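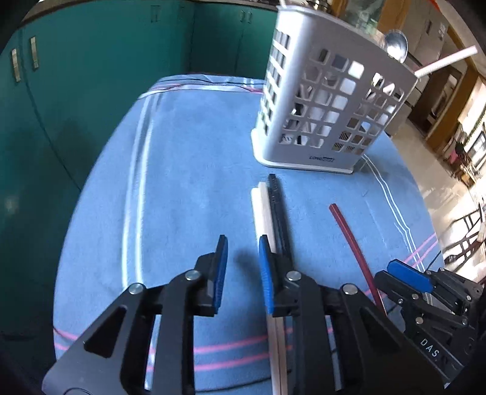

Belmiro Loureiro
03/08/2020

Budget thread! We've got the go-ahead to plan our gripper spend through to October and I'm more excited about a spreadsheet than I've been in years.

The job we're buying for is table stuff. Chopsticks, straws, spoons, putting them away in a holder. Thin, light, rolls off if you breathe on it. Anything that copes with a chopstick will cope with most of a kitchen drawer.

First lesson: price the pads, not just the gripper. Finger pads are the bit that wears, and I'd put them down as a one-off. Wrong! They're now a monthly line, £25 a month, and I've ordered a spare set for each hand.

Second: buy hand-held grippers in pairs. We nearly went for one to "see how it goes", but half our list needs two hands, and the second one ordered on its own would have cost us another £40 in delivery.

Quotes so far. Plikley came in at £1,536 for the pair, screws and spare brackets included. Sarnari was cheaper on paper but charges for every spare, so by the time I'd added those it was dearer. Still waiting on Kulkarni (lovely people on the phone, very slow with email).

Props! Put them in the budget! I've set aside £120 for cutlery, straws, tablecloths and holders. Sounds like loads until you want the same task with three kinds of spoon and two colours of everything.

Someone asked about a full arm. Yes please, but next year. I'd sooner get the fingers right on small fiddly things now and know what we want the arm to do when we're shopping for it.

Also on the list: a proper screwdriver set. We've been sharing one between two benches and it's always on the other bench.

Storage I'm still stuck on. Bavari do a padded case that fits two but the lid looks shallow to me. If you own one, does it close with the pads left on? Would love to hear before I send the order in.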